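Cirncombe shared workshop — kit review meeting
Minutes, September. Typed up from notes, corrections to the desk please

Start 2.15, small room. Seven present, two sent apologies. Minutes of last time agreed, one change: "Sosby quote" should read "Sosby estimate".

1. Hand-held gripper kit from Khalaf — trial so far

Kit on loan is the two-gripper set with cases, chargers, marker cubes and the Ilum software licence. Loan runs to the end of the month, can be extended once. Price if we keep it: 2,544 before VAT. Spare finger pads and straps are extra, no price list recieved yet. Chase.

General feeling good. Quick to learn, most people were recording usable runs the same afternoon. Target for the trial was 85 runs, we have 70 in and checked. Remaining ones to be done on cloth tasks as those are the thinnest in the set.

Complaints noted:
Weight. Fine for ten minutes, wrist aches after half an hour. Khalaf say a lighter body is planned, no date.
Trigger on the left unit sticks a bit when closing slowly. Not on the right one.
Charging leads too short for our benches.
Manual assumes you already know the software. Page on calibration was read out, no one could follow it. Agreed to write our own half page.

2. Ilum software

Upload ok on the wired connection, slow on wifi, twice gave up part way and had to be started again from scratch. Support answered next morning, polite, fix promised in next update. Asked whether the licence covers both units or is per unit — the quote says "per kit", the website says "per device". Need that in writing before anyone signs anything.

Export works. File names are a mess, we will rename on our side for now.

3. Comparison with Sosby

Sosby estimate is lower but it's for a single gripper and no marker cubes, so not like for like. Delivery longer as well. Asked for a two-unit price, nothing back yet. View of the meeting was not to wait on them past the end of the loan.

4. Work on the table

Soft items go first from now on, then rigid. Cloths to be picked up from flat, from folded and from crumpled, in that order, and the sheet filled in as you go and not at the end of the day.

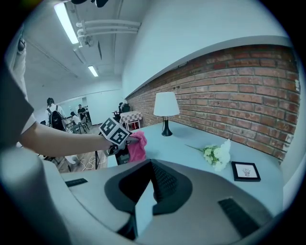 Cloth size to be written on the sheet too, it was left off most of the early ones. Agreed that a run with a dropped cloth is kept and marked D, not deleted. Some discusion on whether to time each run by hand as well. No, the software does it.

Spare marker cube to be printed in case one gets scuffed. Khalaf have sent the file.

5. Decision

Extend the loan once. Buy at the end of it if (a) licence wording is sorted and (b) left trigger is repaired or swapped. If neither, kit goes back and we look at Sosby again.

Actions
Licence question to Ilum, in writing — desk
Trigger fault and parts prices to Khalaf — desk
Longer charging leads x 2 — workshop
Half page on calibration — workshop
Remaining runs, cloth — all

AOB: Kettle. Carried over.

Closed 3.20. Next meeting same room, date to be emailed round.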